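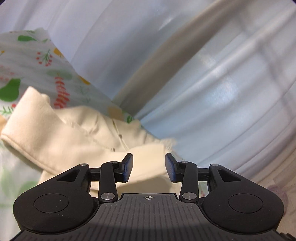 Last changed: August 2024

Nenance battery log: read me first

Nenance is a small program for Android phones. It writes down the charge level of the battery and what the phone was doing at that time, and it saves everything in a plain text table which you can open in any spreadsheet. This page explains the program and also the set of logs that comes with it, which is called Petchrat.

I wrote Nenance because the battery page in my own phone shows only the last day, and I wanted to compare one month with another. It does not make the battery last longer. It closes no apps and changes no settings.

What is in the folder

The folder "app" contains the program. The folder "logs" contains Petchrat, with one file for each phone. The folder "tools" has two small scripts: one joins the log files together, the other draws a simple curve of the charge over a day. There is also a file with the licence, please read it before you publish anything.

Installing

Copy the file from "app" to the phone and open it. The phone will ask if you allow programs from outside the shop, and you must say yes for this one time. After that, open Nenance and press Start. A small sign stays in the top bar while the logging is on.

On phones with strict power saving you must also take Nenance off the list of sleeping apps. Otherwise the log has holes in it during the night. The name of this list is different on almost every phone, so I cannot give the exact path.

The logs

Petchrat has logs from 9 phones, of 4 different models. All the owners agreed that their logs can be shared. The logging began in June, and a line was written every 2 minutes while the phone was switched on.

Every line has 6 columns:

time: local time of the phone
level: charge in per cent
plugged: yes or no
screen: on or off
network: wifi, mobile or none
temp: temperature of the battery in degrees Celsius

We do not save the names of apps, phone numbers, places or messages. The name of the wifi network is not saved either. The files are numbered, and the numbers have no connection with the order in which the phones joined.

Known problems

The level column jumps sometimes after a restart. A phone can show 40 per cent, switch off, and come back with 46. I left these lines as they are.

The temp column is empty in the files of one model, which does not give this value to programs. Please do not fill it with zero, because the curve script will then draw a very cold battery.

If the owner changed the clock by hand, some times appear twice. The joining script keeps the first line and drops the second.

The older version, with the name Poltden, used a semicolon between the columns. Nenance can read these files but it does not write them any more.

Use and licence

You may use the logs for study, teaching and your own programs. If you publish a result, please name Petchrat and say which version of the files you had. Selling the logs is not allowed.

Questions and error reports go to the Nesonport message board, in the section for Nenance. Please write your phone model and the version of Android, and add the last lines of the log if you can. I read the board in the evenings, so an answer can take a few days.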